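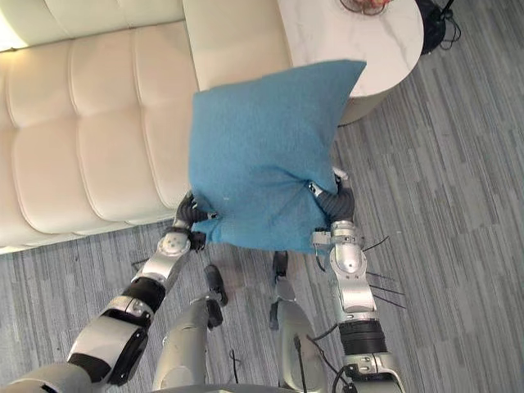 The Last Boat to Godholm

Leif Dalen ran. Bag over one shoulder, coat half on, the letter somewhere in the coat. Ferry at 3. It was already past ten to and the road down to the harbor was all ice and gravel.

He'd read the letter on the bus. Then again at the stop in Nistska, standing up, with his gloves in his teeth. His mother's handwriting, small and leaning. Come before they sell it. Nothing else, not even her name.

Sell what? The house had gone years ago. The boat before that. There was the piano, but who would want that piano.

"You're late," said the woman in the ticket window.

"Is it still – "

"Still here. Run."

So he ran some more. Down the ramp, slipped, got up, knee wet through. A deckhand had the chain in his hand and was looking at him with no expression at all. Leif jumped. It wasn't much of a jump.

Inside it smelled of coffee and diesel. He sat. His heart going like mad. An old man across from him was peeling an orange onto a newspaper.

"Dalen," the old man said. "You're Marta's boy."

"Yes."

"You've got her chin." He went on peeling. "Shame about the orchard."

The orchard. Of course, the orchard. Fifteen trees on the slope behind the church, his grandfather's, so crooked and sour that he'd forgotten anybody could own them. He'd fallen out of the biggest one in September when he was nine and she had carried him the whole way home, swearing. He'd never heard her swear before. He remebered being more impressed than hurt.

"Who's buying?"

"Fellow named Kapoor. From Rekimham. Nice enough. Wants the view."

"And she said yes?"

"She said wait." The old man held out a piece of orange. "That was Sunday's – no, before that. She's been up there every day since with a saw, taking the dead wood off. At her age."

Leif took the orange. Cold and very sweet. Out the window the island was coming up gray, then the church, then the slope, and he was on his feet before he knew it, wiping the glass with his sleve. Somebody up there. A red hat. A ladder against the biggest tree.

He couldn't tell if the hat was looking his way. He waved anyway, like an idiot, through the glass.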